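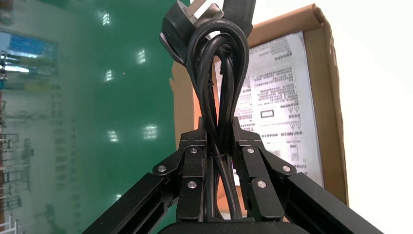
September, notebook 5, Skastdale Health Day

Started 8:40, stopped a little after noon.

Today I worked on the plan for the blood pressure corner and the walking group. Viola was with me for the first hour, then she had to go to Novville for the hall keys. I write down what we decided so that Leonardo does not ask me again by phone.

Hall layout. We have the long room and the small room behind it. Last year the blood pressure corner was next to the dance class and the readings were of no use. People came from the dancing, sat down, and held out the arm at once. This time the corner goes to the small room, with the door closed. Chairs with a back, feet flat on the floor, five minutes of sitting before the cuff. Remedios wants a poster on the wall that says no talking during the reading. I agree, but the letters must be big.

Cuffs. The medium cuff is too small for many of our visitors. I tried it on myself over a sweater and then on the bare arm, and the two numbers were so different that I repeated both. Same result. So: bare arm, always, and we ask for two large cuffs from the Begović clinic. Serena will call them. If they can lend only one, we put it at the first table and send people there.

Registration. Last year's list has 207 names, but some are written twice (I found the same lady under her married name and her other name). I did not clean the list yet. Viola thinks we should ask only for first name and age group this time. I would like also the postal code, so we know if anybody from outside Skastdale comes. Not decided.

Walking group. Tested the route again yesterday evening with Leonardo. From the hall door to the bridge and back it took us 40 minutes at slow speed, with one stop. The path after the school has loose stones and I would not take there a person with a walking stick. Leonardo proposes a short route, only to the fountain, 15 minutes in total. I think we offer both and let the people choose at the door. Need a second leader for the short one. Ask Ghazala?

Later: asked Ghazala, she says yes, but she can not be there before ten.

Food table. Gutetti offers fruit and plain yogurt. They also offered the sweet drinks, and I said no thank you. Their man on the phone was a little surprised but polite. We still have to find a refrigerator, the one in the hall kitchen makes a noise and does not close well. Serena pushed a folded paper in the door and it holds for now. I don't trust it for yogurt.

Talk in the afternoon. Remedios speaks on sleep. She sent me her notes, they are good but too long. I marked in pencil the part on shift work, this one must stay, many people here work nights at the bakery. The part with the history of the mattress can go out.

Open things:
large cuffs - Serena
refrigerator - me
postal code yes or no - Viola and me, before the forms are printed
water at the bridge for the long walk
who writes down the readings when Remedios is giving her talk

Note for Leonardo: the key of the small room is on the ring with the green label, and you must lift the door a bit when you turn it.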